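The Line to Runeck

Gerardo Donati had slept through two borders and one very long argument about a suitcase, and he woke up because Giorgia Serra was hitting him on the arm with a rolled-up map.

"Hills!" she said. "Gerardo, real ones! Get up, you're missing them!"

He wiped the window with his sleeve. She was right. When he'd closed his eyes it had been beet fields and grain towers, flat as a plate, and now the land had started to fold. There were stone walls running up the slopes and sheep the same colour as the walls, and a river that kept swapping sides with the train, left, right, left again, as if it couldn't decide where it wanted to be.

"How long have we got?"

"To Dondia? An hour. Then we change, and then it's the little train, the one with the stove." She said this last part the way other people say the name of a film star. Giorgia had been talking about the train with the stove since September. She'd found it in an old timetable at Henham, in the box where the shop kept things too tattered to sell, and she had read the whole page aloud to him over the counter. One carriage, one stove, second class only, Dondia to Runeck, climbs 900 metres, passengers are asked to help with the wood.

Passengers are asked to help with the wood! How could you not go? 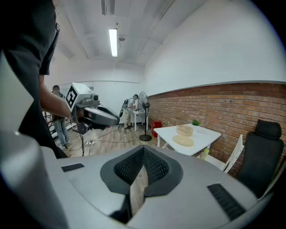

Black short sleeves, blue jeans and a rack of dark metal shelves.

Dondia was a town built entirely around changing trains. There was a station, a bakery facing the station, and a hotel facing the bakery with a sign in the window that said ROOMS FOR THE MISSED. They had 50 minutes, so they bought everything the bakery would let them carry. Plum buns, a dark loaf with caraway in it, and a paper bag of tiny salted biscuits that the baker's boy threw in for free after Giorgia told him his town was marvellous. He looked behind him to see which town she meant.

"You can't say that to everybody," said Gerardo, once they were out on the street.

"Why not? It is marvellous. Look at that drainpipe!"

He looked at the drainpipe. Somebody had painted it to look like a birch trunk, with a little owl near the top, and all right, yes, it was a pretty good drainpipe.

The little train was waiting at the far platform, past the end of the roof, and it was smaller than either of them had let themselves hope. It was green. It had brass handles worn pale in the middle, and a chimney, a proper crooked one with a tin hat, sticking up out of the passenger carriage. A woman in a long coat was sitting on the step peeling an orange.

"Runeck?" she said.

"Runeck!" said Giorgia.

"Wood's in the back. Bring two each."

So they brought two each, and then two more, and Gerardo got a splinter in his thumb and showed it proudly to a man with a cello case. The stove stood in the middle of the carriage with the benches turned to face it. There were nine other passengers and they all seemed to know where to put their feet. An old fellow in a fur cap opened the stove door with a spoon, the woman in the long coat came through and punched the tickets, and off they went, so slowly that a dog on the platform kept up with them for most of the first bend.
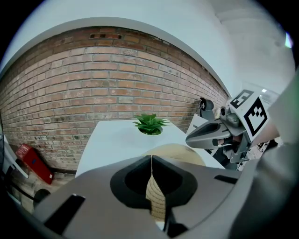

After the second tunnel the snow began. It wasn't falling, it was just there, first in the ditches and then along the tops of the walls and then all over everything, blue in the hollows and so bright on the ridges that Gerardo had to squint. Giorgia had her forehead on the glass. She was naming things under her breath, the way she did when she was too happy to talk properly. Hut. Bridge. Crow. Another crow. The old fellow in the fur cap leaned across and told them that his sister had the signal house at the halfway loop, and that she grew things in there all winter, you could see them from the train if you were quick. They were quick. It went by in a breath, a yellow lamp and a white table with a little green succulent set right in the middle of it, all spiky leaves, and behind it a woman waving a tea towel. The whole carriage waved back. Gerardo waved with a plum bun in his hand and wasn't sorry.

"What does she do up here by herself?" Giorgia asked.

"Signals," said the old fellow. "And the trumpet."

The climb got steeper. You could feel it in your back, a steady lean, and the wood in the basket slid toward the rear door and had to be fetched. Everyone took a turn. The man with the cello case turned out to have no cello in it at all, only cheeses, packed in straw, and he cut one open on his knee and passed it round on the blade of his knife. It was sharp and crumbly and tasted a bit like smoke. Giorgia swapped him the salted biscuits for a second piece. Someone started a song with a great many verses, each a little ruder than the last (or so Gerardo guessed from the laughing), and by the sixth he was singing too, in no language at all.

Then the woman in the long coat stood up and knocked on the chimney with her ticket punch, and the singing stopped.

"Top," she said.

The train came out above the trees. There was a post beside the track with a number painted on it, 3,002, and Gerardo wanted to know what it meant. Metres? Years? The old fellow shrugged. It had been there when he was a boy, he said, and his grandfather had painted it again every spring and hadn't known either.

Past the post there was only white, going up on one side and down on the other, and the sun sitting low and orange at the end of it. The stove ticked. Giorgia took hold of Gerardo's hand, splinter and all, and he didn't mention it.

"We could go on," she said. "After Runeck. There's a bus over the pass, it's on the back of the timetable."

"When does it leave?"

She unrolled the map, turned it over, and pulled the old page out of the fold where she'd kept it safe all this way. She held it up to the window for the light.

"It says, when the driver has eaten."

Gerardo laughed so hard that the man with the cheeses joined in without knowing why. Down below the first roofs of Runeck were showing, deep in snow, with smoke going straight up from every one of them. He got to his feet, opened the stove with the spoon and put the last log in.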